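The Case for Fewer Tolerances
Eugeniusz Pawlak
Sep 12, 2025

Most drawings that cross my desk carry too many tight tolerances. The habit is old, it costs money, and it hides the dimensions that matter. I would like to see it treated as a design error, recorded and corrected like any other.

A tolerance is an instruction to spend. When a drafter writes a close limit on a hole position, someone in the shop selects a slower process, a better fixture and a longer inspection routine. If the hole locates a bearing, the expense is justified. If it takes a clearance screw that holds a label plate, the money is gone and the part is no better.

The usual cause is the title block. At Nerby, where I reviewed drawings for a line of small gear housings, the default block applied one general tolerance to every dimension without a callout. It had been tightened years earlier after a batch of covers failed to seat. The covers had a single bad dimension, the depth of a groove. The fix was applied to the whole sheet, and then to every sheet that used the same template. One housing drawing carried 25 dimensions. After a functional review, 5 of them needed the default limit or better. The remainder could be opened up with no change in fit or service life.

The argument against opening them is always margin. Tight limits, the reasoning goes, protect us from things we have not thought of. I have some sympathy for this, but it confuses two kinds of margin. Margin belongs in the design: wall thickness, thread engagement, clearance between moving parts. A tight tolerance adds none of that. It narrows the spread of parts around a nominal value, and if the nominal value is wrong, the parts will be consistently wrong.

There is a second cost, harder to put on an invoice. Inspectors learn which limits are real. When a shop sees part after part accepted on a concession, it concludes that the drawing is a bargaining position. At Flasusden the concession log had reached entry 722 when I was shown it, and most of the pages I read dealt with surfaces that touched nothing. A rejected sealing face, on page after page of that kind, is easy to wave through.
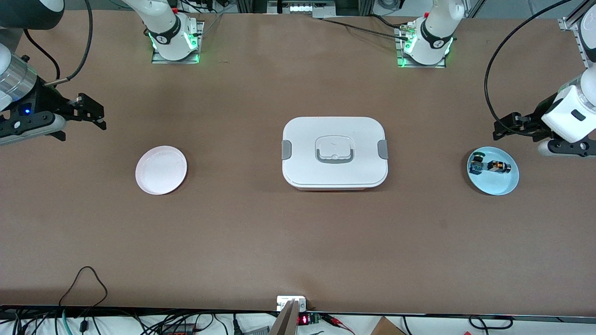

Vol. 25, No. 5

The remedy is dull. Start each drawing with a loose default. For every dimension that needs something closer, write down the function that requires it in a note kept with the drawing file. Two words are often enough: "locates bearing," "seals cover." If the drafter cannot supply the words, the dimension keeps the default. Review the notes when the assembly changes, and strike those that no longer apply.

Suppliers should be asked as well. Ngata returned one of our castings in November with the machined faces marked by difficulty, and 2 of the hardest faces had no mating part. We removed the callouts the same week. That information had been available for as long as we had been buying the casting.

I do not expect templates to change quickly. They are controlled documents, and the person who loosens a default signs for it, while the person who leaves it alone signs for nothing. Until that is evened out, reviewers should at least ask for the function behind each close limit and send the sheet back when the answer is missing.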